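February 13, 2020

Okay, so I finally did it. I booked the language course! Four weeks of evening classes at Saarela, the little school over the bakery, starting in March, and I have already spent more time worrying about it than I will probably spend in the classroom. I've wanted to learn Finnish since I was a kid with a stack of library books, and every winter I say this is the year, and then it's suddenly June and I'm outside pulling weeds and I've forgotten all about it.

The placement test came in the mail this morning. I had told myself I wouldn't look at it until after supper, so of course I opened it standing at the mailbox with one glove off. I can say good morning, thank you, and "the dog is under the table." That's it. The dog sentence is from a cassette I had in high school and it has stuck in my head ever since (I'd love to know what the rest of that tape was for). The test has a whole page on word endings and I just sat there and stared at it. There are so many of them! You want to say you're in the house, that's one ending, and you want to say you're coming out of the house, that's another one, and then the middle of the word goes and changes on you too.

I bought the Plivura workbook to get a head start, and I'm already on page 31, though I'll admit I skipped the part with the long vowels because I was making faces at myself in the bathroom mirror and it got too silly. The workbook says there are 833 words in the back that a beginner should know. I wrote the first bunch out on index cards and put them in a rubber band and now they live in my coat pocket. I did them at the bus stop today and got through the whole pack before the bus showed up, mumbling away. A woman moved down to the other end of the bench. Fair enough.

I also tried the Nolteo app, which everybody at work swears by, and I don't like it. It makes a little trumpet noise whenever you get one right and it gave me 2250 points for matching pictures of fruit. I don't want points, I want to be able to order a coffee and understand what the person says back to me! I deleted it at lunch and then put it back on around three because I missed the trumpet. So that's where I am with that.

The big dream is still the trip. Ellska has cabins by the lake that you can rent by the week, and I have had their page open on my computer so long that it's practically furniture. I'm not booking anything until I can read the sauna rules without a dictionary. That seems like a decent goal. Late summer maybe, if the money works out and if the car doesn't need anything else done to it, and I don't want to think about the car tonight.

Snow on and off all day, and my feet never really warmed up. I had soup, did ten more cards, got "kuusi" wrong twice (it's six and it's also a spruce tree, how is that fair?). I still need to fill in the rest of the placement test and find a stamp for it. Tomorrow, before work, if I get up when the alarm goes.

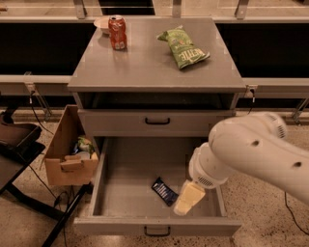 And I should ask the school if they want it in pen. I did the first page in pencil and rubbed so much of it out that the paper's gone gray, so I may have to copy the whole thing over anyway.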